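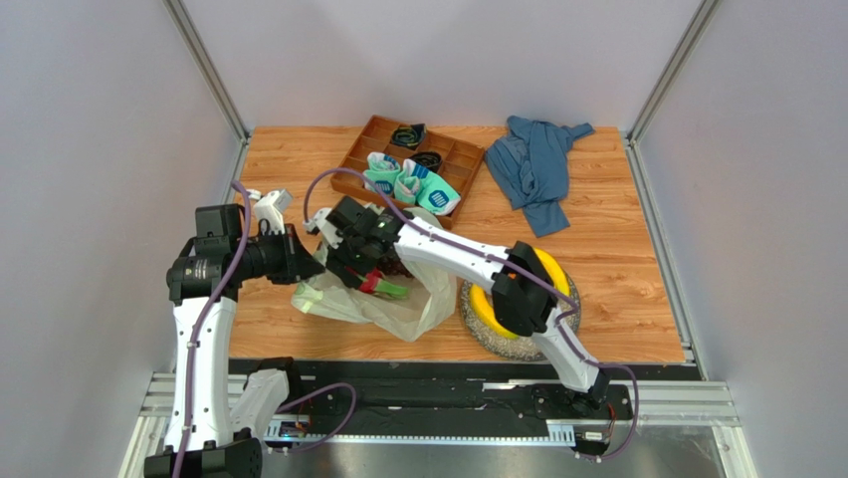

# Rurard Tarar 2

The Tarar 2 is a phone for people who liked the first Tarar and wished it would get through a Friday. The battery is bigger, the body is a hair thicker to make room for it, and the headphone jack is back after one generation away. We got letters about the jack. Some of them were quite long.

**Price:** $459 unlocked, black or slate
**Ships:** February, in the order we received your money

## What's new

The screen is the same size as before and a good deal brighter, so you can read it at a bus stop in July. The refresh rate now goes up when you scroll and drops when you stop. You can lock it at the high setting if you like, and your battery will have opinions.

We moved the fingerprint reader from the back to the power button. On the first Tarar it sat right next to the camera, and owners spent two years unlocking their phones with a lens. Old cases won't fit, sorry. The new Drandness case is sold separately and comes in one color — gray.

The main camera has a larger sensor. Night shots are cleaner, and the shutter no longer takes a moment to think about it. The wide camera is carried over from the first model. The macro camera is gone, and so far 1,064 people have answered our owner survey without one of them asking for it.

## Software

It runs Zanel 6, our light layer on top of Android. You get our dialer, our clock and our notes app, and you can remove all three. There's no news feed to the left of the home screen. Swipe left and you'll find more home screen.

Updates are promised for four years, security patches every other month. We missed two patches on the last phone and heard about it, fairly.

## Details

| | |
|---|---|
| Storage | 128 or 256 GB, plus a card slot |
| Memory | 8 GB |
| Weight | 209 g |
| SIM | One physical, one eSIM |
| Charging | Wired only |
| Headphone jack | Yes |
| In the box | Phone, cable, SIM pin, thin booklet |

The 256 GB version is $50 more. There is no charger in the box. If you have a drawer, you have a charger.

## Before you order

- Carrier unlock is done at the factory. Bring your own plan.
- Wireless charging isn't supported, and a stick-on pad from the internet will block the case from closing.
- Trade-ins are open for the first Tarar only. Cracked backs are fine, cracked screens get you less.
- Returns are free for 30 days. Please sign out of your account first — we can't do it for you, and we've tried.

The first batch is 2,417 phones. When those are gone, the order button changes to a waiting list, and the second batch follows once the Drandness plant has finished it. Orders placed before noon can be changed until the end of the same day, color included.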